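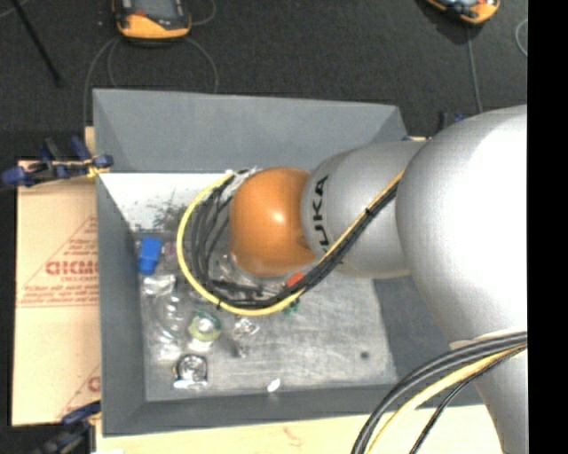

首页 | 厨房 | 收纳 | 工作间 | 修修补补 | 投稿

杂物箱抓取实验:工作间里的土办法

Jindness 工作间栏目 2月17日更新

论文里写实验装置,通常只有一句话:“机械臂从料箱中逐件抓取杂乱摆放的物体。”读起来像早晨从碗柜里拿杯子。真去做的人会发现,一个下午有大半时间在地上找东西、重新夹箱子、给线缆松绑,剩下那一小会儿才轮到科学。

下面这些办法是 Barroso 工作间做 Kinditz 项目时攒下来的。项目的题目很朴素:一箱互相压着、缠着、反着光的家用小杂物,机械臂先拨一下再抓,和看准了直接抓,哪个划算。我们前后抓了1597次,结论放在后面,急着看的可以直接往下翻。不过按我的经验,急着看结论的人,过两周会回来看夹子那一节。

一、先把箱子夹住

箱子会走。你觉得它不会,因为你用手推它的时候它没动。机械臂推它的时候没有你那么客气,工具在箱壁上蹭一下,箱子挪一点点,相机标定好的坐标就全体作废,而程序还在非常自信地朝空气下手。

用木工夹,五金店的普通货就够。至少夹在不同的边上,别图省事全夹一边,那样箱子会绕着夹子转,转得还挺优雅。夹口和箱壁之间垫一小块木片或者厚纸板。夹完用铅笔沿着箱底在台面上描一圈,每天开工先看箱子有没有出圈。

夹子把手朝外、朝下。有一回我们把一个把手朝里拧,觉得离得远着呢。机械臂不这么觉得。

夹子每天紧一次。别用力过头,箱壁被夹弯以后,里面的东西会朝一个方向溜,你会得到一份很漂亮的、关于溜坡的数据。

二、箱子选斜壁的

直壁箱子的墙角是小东西养老的地方。一粒瓶盖滚进去,贴着两面墙,什么工具都伸不进,这一箱就永远差它一个。斜壁的好一些,拨一下多少能滚回中间。当然也有滚过去就不想回来的,这种我们单独记作“墙角”,不算抓取失败,也不算成功,表格里给它留一栏。没有这一栏的时候,Geum-ok Song 和我为了一粒瓶盖算谁的,争了整整一顿午饭。

箱底颜色别选太深。深灰的小东西放在深灰的箱底上,相机看不见,人也看不见,收工倒箱子的时候它才咚的一声掉出来,前面记的“已清空”全得改。

新箱子底很光,用一阵子会磨花。磨花了反而好用,反光散掉一些。要是等不及,拿细砂纸打圈轻轻磨一遍,擦干净再用。磨之前和磨之后的数据别混在一起。我们混过,后来花了三个晚上把它们分开。

三、线缆要留懒腰

六个关节转来转去,线要是绷得像晾衣绳,早晚断给你看,而且一定断在最贵的那根上。

先把机械臂开到你打算用的最远、最拧巴的姿势,再量线长。绑线的人爱在机械臂收拢的时候量,那时候它看起来多短都够。

扎带扎在臂杆上,关节两边留出一个松松的弧。弧要大到关节转到底也不绷,小到不会垂进箱子里捞东西。我们有一次成功率高得可疑,查录像才知道有根线帮了不少忙,把物体从角落里一件一件勾出来。线缆辅助抓取,倒也是个研究方向,只是申请书不太好写。

气管、信号线、电源线各走各的颜色。不肯花钱买彩色的,就在两头缠同色胶带,隔一段再缠一道。扎带尾巴剪平,用平口钳,剪刀剪出来的斜茬划手,划过一次的人自然会去买平口钳。

线经过尖角的地方缠几层软的东西,缠松点。每周摸一遍,外皮发硬、起白、有压痕的就换。别等它报错,它报的错永远写着“通信超时”,你会先去怀疑交换机,再去怀疑网线,再去怀疑前天装的驱动,最后才想起来摸一摸。

四、杂物从哪里来

厨房抽屉。没有比它更好的数据集。

我们的规矩是每箱11件,从一个大收纳盒里闭着眼睛摸。摸出来的倒进箱子,不许整理,不许把两件分开一点点“帮帮它”。手欠的人请戴手套,或者请去泡茶。

要混着来:软的、硬的、扁的、圆的、会变形的、透明的、亮面的。透明包装必须有,包装纸必须有,这两样是机械臂的克星,也是超市里最多的东西。审稿人最爱问的一句是“物体为什么这么简单”,你往里丢一个揉过的塑料袋,这一句就没人问了,改成问为什么成功率这么低。

吃过的包装要洗,晾透。我们在7月偷过一次懒,工作间在 Clitcombe,二楼,西晒,后面的事不写了。

易碎的不要。玻璃的不要。里头还有液体的不要,“应该已经空了”的瓶子也不要。

每件东西拿油性笔在不显眼的地方写编号。透明的写不上去,就贴一小块纸胶带,胶带朝下放。(会有人说贴了胶带就不算透明物体了。说得对。我们后来改成按照片认,慢一点,吵架少一点。)

消耗品要买双份。包装纸抓上二十来回就软塌塌的,和第一天完全是两种东西,同一编号下面换新件,在本子上记一笔换的是哪一箱。

五、怎么倒箱子

看着是最不需要教的一步,也是人和人差别最大的一步。

有人倒东西像倒猫粮,哗啦一下,全在中间堆成一座小山。有人像撒葱花,均匀得可以端上桌。两个人轮班,数据就有两种脾气。我们第一批结果里“先拨再抓”赢得特别漂亮,后来对了一下值班表,葱花派那几天正好排的全是它。那一批作废,重来。

现在的倒法:东西先装进一个带盖的小桶,盖上,摇七下,桶口贴着箱沿,在同一个位置翻过去,提起来。谁来都一样。摇的时候请数出声,听着很傻,别人就会帮你盯着有没有少摇。

两种方法要用同样的堆法比。人不可能把一堆杂物原样摆两次,所以我们的做法是抽签:箱子倒好、拍完照,再翻一张扣着的卡片,卡片上写这一箱用哪种方法。顺序不能反。先知道要用哪种方法再去倒箱子,手会偷偷站队,再正直的手也一样。

六、记什么,怎么记

一次抓取只有几种下场,写在一张纸上贴在屏幕边:

抓起来了,放到了该放的地方。
抓起来了,半路掉了。
一次带起来两件。
碰着了,没抓起来。
什么都没碰着。
墙角。
人喊停。

“一次带起来两件”要单独列。刚开始我们把它算成功,还挺高兴,买一送一。但分拣线上的人不会高兴,他要的是一件,你给他一件外加一张糖纸。

“人喊停”也要单独列,后面写原因。我们的原因栏里有线快碰到箱子、夹子松了、响声不对、楼下来收快递。最后这一种占的比例不低。

每次抓之前拍一张,抓完再拍一张,相机固定死,别手持。灯也别动。窗帘拉上,下午的太阳在亮面包装上能照出一块谁都不存在的白,程序会认认真真去抓那块白。

纸本子和电脑都记。电脑里那份给论文,本子那份给三个月以后的你,那个人什么都不记得了,只会指着一行数字问“这是什么意思”。

七、先拨还是先抓

总算到结论了。

东西稀稀拉拉的时候,直接抓。拨那一下纯属浪费时间,还常常把本来立得好好的一件拨倒。

东西压着东西的时候,先拨。拨一下之后再抓,掉在半路的明显少了,带起来两件的少得更多。代价是每件都慢了一截。前几件最值得拨,抓到箱里剩三四件的时候,拨和不拨就看不出差别了。

软包装是例外。软包装不吃拨这一套,你推它,它皱一皱,换个姿势继续躺着,有时候还把旁边的小件卷进怀里。对软包装,我们试过的唯一有点用的办法是先抓别的,把它留到最后,让它没有东西可以抱。

透明的东西,两种方法都不好。拨的那一下偶尔能让它翻个面、露出一道亮边,相机这才肯承认它存在。要说这是方法的功劳,我脸皮还没那么厚。

所以现在程序里的规矩很土:先看最上面那件四周有没有空当,有就直接抓,没有就拨一下,只拨一下,拨完无论如何都抓。原先允许连着拨,结果它能对着一个杯子拨上好几分钟,像不想写作业的小孩在理铅笔盒。

换一种工具、换一堆东西,这个结论会变多少,我们不知道。我们只在自己那一箱里试过。有人照着做了请来信,尤其是做出相反结果的。

八、台面和地上

台面上垫纸板可以,拿胶带把四角贴牢,会翘的纸板迟早被吸到或者勾到。

示教器别放在箱子边上。放在手够得着、机械臂够不着的地方,听着像废话,请站起来量一下。线顺着墙边走,不要横在你后退的路上,机械臂动作一不对,人都是往后退的。

急停按钮旁边什么都不放。茶杯不放。饼干更不放。

掉在地上的物件,捡之前先停机,再弯腰。不管掉的是什么。地上铺深色地毯的,准备一支手电,贴着地面横着照,小件的影子会拉得很长。Geum-ok 靠这一招找回过一颗我们已经写了讣告的螺丝。

每满100次抓取停一停:夹子紧一遍,线摸一遍,工具擦一遍,标定验一遍。验标定最省事的法子,是在箱底画一个小点,让工具尖去指它。指得准,继续。指得不准,从上一次指准的地方往后,全部重做。这句话写出来只要一行,做起来要一天,所以会有人很想把那个点重新画一下。别画。

九、回家也能用的几条

这本来是个居家栏目,编辑提醒我两次了。

乱抽屉找东西,先拨一下再拿,拨一下就够。一直拨只会把要找的拨到最底下。

抽屉底铺浅色的纸,黑发圈和黑电池盖会自己现身。

软塌塌的袋子单独放一格,别和小件混住,它们会抱团。

透明的小盒贴一条彩色胶带,戴老花镜的家人会谢谢你。

抽屉角落拿硬纸板折个斜坡垫上,回形针滚不进死角。我家的那个垫了半年,坡底下如今住着一枚硬币,怎么进去的还在查。

收藏 100 | 评论 11 | 转发 7

上一篇 下一篇 返回工作间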